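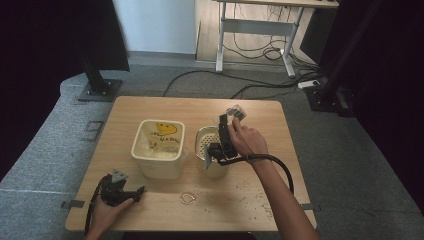 Notes from Saturday's tenant march in Warncombe. I was there as a route marshal from 9:40 a.m. until the permit ran out. Posting mostly for the students planning the next one.

1/ Turnout. We took a clicker count at the Herkgate Street footbridge, one pass, both sides of the road. 396 people. The figure of "over 500" going around came from the RSVP page and should not be used.

2/ Of those, 258 signed the rent petition at the start point. Signing was optional. The sheets are being typed up now and the originals go to the city clerk in March.

3/ Route. Library steps, Herkgate Street, left on Mill, finish at the courthouse lawn. The left on Mill is too tight for a full-width banner. The front group had to stop and fold theirs, and the gap behind them took two light cycles to close.

4/ Sound. One battery speaker at the head of the march does not reach the back third. Chants drifted out of sync by the second block. Two speakers on the same channel would fix most of it. The drummers did more for the pace than the speaker did. 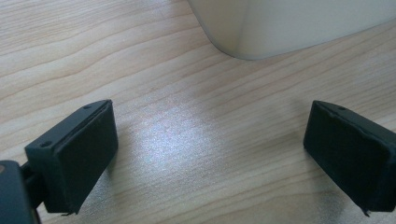

5/ Speakers. Five were listed and four spoke. Madalena Matos went longest and was the only one to read out the text of the lease clause people were there about. If you missed it, it is section 8, the mid-term utility charge.

6/ The clause appears in the standard lease for both Henriques buildings. It does not appear in the older Nudov leases. Check the revision date at the bottom of page one before you assume yours has it.

7/ Student share. I don't have a number. The campus group met separately and joined at Mill, after the count point, so they are not in the 396. Next time the counter should stand past the last feeder.

8/ Marshals. We had enough for the intersections and none to spare for the sidewalk side. Vest sign-out is still open on two vests. Please drop them at the library desk.

9/ The council housing session is at 6:30 p.m. and the room holds 50. Speaker cards are handed out at the door from 6:00. Two minutes each, and the timer is strict.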